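Dorkano: A Shared Task Planner for Two Arms
Student project report, spring term

1. Goal

Our project was the software that decides which arm moves next when two arms work in the same space. The hardware and the low-level joint control were already in the lab. We wrote the planner, the grasp state tracker and a small logging tool, and we call the three together Dorkano. The test task was putting fruit into a bowl, with one arm doing the placing and the other staying near the bowl in case it had to be held or turned.

2. Perception

Object masks come from Surov, the segmentation package used in last year's course. We run it on the head camera and on both wrist cameras. The head view gives us a rough position for each object and the wrist views correct it during the last part of the approach.
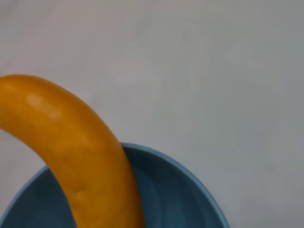
The tracker keeps one state per object: free, grasped, over target, or in target. At first we changed state on mask overlap alone, and this gave false "in target" results any time an object passed over the rim. We now also require the mask to stay still for 40 consecutive updates. That slowed each placement down a little – we accepted this, as a wrong state caused the planner to release the other arm too early.

3. Planning

The planner, Taipe, holds a list of subtasks and a table of shared zones. An arm has to own a zone before its gripper can enter it. The bowl was one zone in our first version, so the second arm always waited outside until the first had finished and backed away. 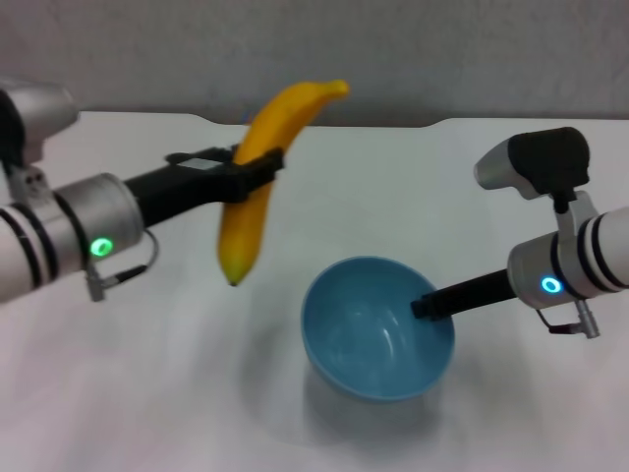 Splitting the bowl zone into an inner left part and an inner right part fixed most of the waiting. Each half has its own lock, and a path is rejected if the two swept volumes come closer than the safety margin. With this version one arm can hold the banana up to the left of the bowl while the tip of the other gripper is already inside the right rim. The cost is in the path search, which now checks both arms at every step. We capped it at 200 samples per request. If no path is found, the arm that holds nothing gives up its lock and the request is sent again.

4. Wrist camera checks

The planner trusts the wrist views, so we added a check that runs before each approach. If a view has no object mask at all, the tracker ignores that camera and keeps the last position from the head view. Plain gray areas were useful for setting the threshold, as any mask found there is an error.
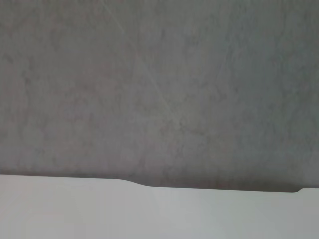
Figure 3. Wrist camera view with no target object; faint streaks on the gray surface.

Thin light marks on a surface were sometimes returned as very small masks. A minimum mask area removed these without affecting the fruit.

5. Remaining problems

The lock table is not saved, so a restart of Taipe in the middle of a task means both arms have to be sent home by hand. The log viewer only reads one camera at a time. Retry after a dropped object is written but has only been run in simulation.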